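Canuna 소프트웨어 파트 정기 회의록

일자: 2025-09-26
장소: Wosance 2층 회의실 및 원격
참석: Rizwan Bandara, Declan Ormsby, Kasun Dissanayake, Ileana Mihăilă
원격 참석: Tamer Shboul
작성: Kasun Dissanayake

1. 지난 회의 조치 사항 확인

- 시각 동기화 패치: 병합 완료. 두 카메라 스트림 간 지연 편차는 재측정 필요. 담당 Tamer Shboul.
- Barua 뷰어의 타임라인 확대 기능: 완료. 구간을 두 번 누르면 원래 배율로 돌아가지 않는 문제가 남아 있음.
- 플래너 로그 포맷 통일: 미완료. 구버전 로그를 읽는 변환 스크립트가 먼저 필요하다는 의견으로 다음 회의까지 연장.
- 저장소 정리: Declan이 오래된 브랜치를 삭제함. 삭제 목록은 위키에 있음. 복구를 원하면 이번 달 안에 요청할 것.

2. 인지 모듈(Duvell) 현황

Ileana가 사료 급여 작업 데이터에 대한 물체 검출 결과를 보고함. 현재 라벨링이 끝난 구간은 1573개이고, 이 중 366개를 검증용으로 분리해 둔 상태임. 그릇 검출은 안정적인 편이나 투명 용기와 반투명 물병의 윤곽 추정이 자주 흔들림. 프레임 사이에서 마스크가 사라졌다가 다시 생기는 경우가 많아 추적기 쪽에서 같은 물체를 다른 번호로 등록함.

그릇은 손에 들려 있을 때와 상판에 놓여 있을 때를 나누어 평가하기로 함. 손에 들린 구간에서는 양쪽 테두리가 손가락에 가려지고, 뒤쪽으로 가구와 사람이 함께 들어오므로 배경 조건이 크게 다름. 지금까지는 두 경우를 한 점수로 합산해 왔음.

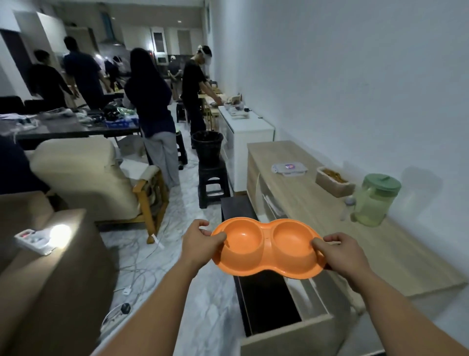
Tamer는 점수를 나누는 것만으로는 부족하고, 손에 들린 구간에서는 그릇의 자세를 칸 두 개의 중심점으로 직접 추정하는 편이 낫다고 말함. 테두리 전체를 맞추려고 하면 손에 가려진 부분 때문에 회전값이 튄다는 것. 칸이 두 개인 그릇은 180도 대칭에 가까워 좌우가 뒤바뀌는 문제도 같이 처리해야 한다고 덧붙임.

Ileana는 중심점 방식에 동의하되, 그릇이 기울어 한쪽 칸의 안쪽이 보이지 않는 구간은 별도 처리가 필요하다고 답함. 좌우 뒤바뀜은 직전 프레임의 자세를 초기값으로 쓰면 대부분 해결될 것으로 봄. Rizwan은 초기값이 한번 틀리면 끝까지 틀린 채로 가는 경우를 우려함. 일정 간격으로 초기값 없이 다시 추정해 비교하는 절차를 넣기로 함.

배경 인물 처리에 대해서도 논의함. 작업자 본인의 손과 뒤에 있는 다른 사람의 손이 같은 클래스로 잡히면 접촉 판정이 잘못됨. 깊이값 기준으로 먼 쪽의 손을 제외하는 필터를 쓰되, 기준 거리는 700mm로 시작하기로 함. 팔을 길게 뻗는 동작에서 본인 손이 제외될 가능성이 있어 Declan이 영향을 확인함.

결정: 손에 들린 구간과 놓인 구간의 지표를 분리함. 중심점 기반 자세 추정을 시험 브랜치에 구현함. 기존 방식은 비교가 끝날 때까지 유지함.

3. 동작 분할 및 플래너

Rizwan이 급여 작업의 분할 규칙 초안을 설명함. 단계는 그릇 배치, 용기 이동, 뚜껑 열기, 붓기, 용기 복귀로 나눔. 현재 자동 분할기는 손의 속도만 보고 경계를 정하므로 용기를 들고 잠시 멈춘 구간을 새 단계로 잘못 끊는 경우가 있음. 특히 용기 이동과 뚜껑 열기 사이의 경계가 라벨러마다 다름.
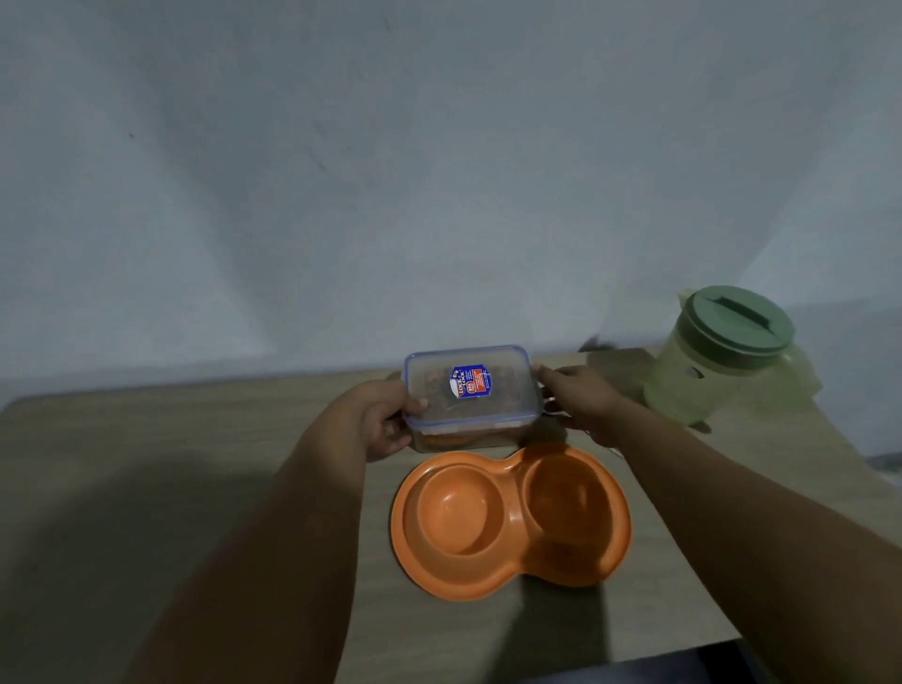
분할기가 접촉 정보를 함께 쓰도록 바꾸자는 것이 Rizwan의 제안임. 손과 물체의 접촉이 유지되는 동안에는 속도가 0에 가까워도 단계를 끊지 않고, 접촉 상대가 바뀔 때만 경계 후보로 올림. 용기를 양손으로 잡고 그릇 위에 든 구간을 보면 뚜껑의 잠금 날개가 보이고 한 손도 용기에서 떨어져 있지 않으므로, 이 시점은 용기 이동 단계로 두면 됨. 용기 벽 너머로 그릇의 주황색이 비쳐 보이는 부분은 검출기가 그릇 영역으로 잡을 수 있어, 겹침 면적만으로 붓기 시작을 판단해서는 안 된다는 점도 규칙에 명시하기로 함.

Declan은 붓기 시작 조건을 용기 기울기로 두는 방안을 냄. 기울기가 기준을 넘고 뚜껑 상태가 열림일 때만 붓기로 판정함. 다만 뚜껑 상태는 아직 학습된 분류기가 없음. Ileana가 기존 라벨에서 열림과 닫힘 구간을 뽑아 작은 분류기를 먼저 만들기로 함. 투명 뚜껑은 표면만 보고 판단하기 어려우므로 테두리 부분을 잘라 입력으로 쓰는 방식을 시험함.

플래너 쪽에서는 내려놓기 목표 위치를 정할 때 주변 물체와의 여유 거리를 고정값으로 쓰고 있음. 물병처럼 손잡이가 튀어나온 물체는 충돌 형상을 원기둥으로 단순화하면 손잡이가 빠짐. Tamer가 손잡이를 포함한 볼록 형상으로 교체하고 계획 시간을 다시 재기로 함. 계획 시간이 늘어나는 것은 최대 3배까지 허용하고, 넘으면 형상을 더 단순하게 만듦.

결정: 접촉 기반 분할기를 기본값으로 전환하기 전에 검증용 구간 전체에서 기존 분할기와 비교함. 라벨링 지침에는 뚜껑에서 첫 번째 잠금이 풀리는 순간을 뚜껑 열기의 시작으로 적음.

4. 제어

양팔 동기 제어에서 왼팔과 오른팔의 명령이 한 주기씩 어긋나는 현상이 보고됨. 양손으로 용기를 잡은 상태에서는 작은 어긋남도 내부 힘으로 쌓임. Declan이 확인한 결과, 두 팔의 명령이 서로 다른 스레드에서 발행되고 있고 우선순위 설정이 한쪽에만 적용되어 있었음. 한 스레드에서 묶어 발행하도록 수정 중이며 시뮬레이션에서는 어긋남이 재현되지 않음. 실기 확인은 아직 하지 않음.

임피던스 파라미터는 이번에 변경하지 않음. 동기 문제와 동시에 바꾸면 원인을 구분할 수 없다는 Rizwan의 의견을 따름.

5. 도구(Barua)

- 뷰어에서 접촉 구간을 색 띠로 표시하는 기능 요청. 왼손과 오른손을 따로 표시함. 담당 Kasun Dissanayake.
- 내보내기 시 메모리 사용량이 계속 증가하는 문제. 긴 세션에서만 발생함. 원인 미확인.
- 설정 파일에 버전 필드를 추가함. 버전이 없는 파일은 경고만 띄우고 읽음. Ileana는 읽기 거부를 원했으나 기존 실험 재현을 위해 경고로 둠.
- 단축키 변경 요청은 보류.

6. 조치 사항

- Ileana Mihăilă: 지표 분리, 중심점 자세 추정 시험 브랜치, 뚜껑 상태 분류기 초안
- Tamer Shboul: 스트림 지연 편차 재측정, 물병 충돌 형상 교체
- Rizwan Bandara: 접촉 기반 분할 규칙 문서화 및 비교 실행
- Declan Ormsby: 명령 발행 스레드 통합, 깊이 필터 영향 확인
- Kasun Dissanayake: 접촉 구간 표시, 로그 변환 스크립트, 라벨링 지침 개정

7. 기타

학습 서버의 디스크 여유가 부족함. 중간 체크포인트는 마지막 것과 가장 좋은 것만 남기고 각자 삭제할 것. Duvell 저장소의 기본 브랜치 이름 변경은 다음 회의에서 다시 다룸.

다음 회의 일정은 메신저로 공지함.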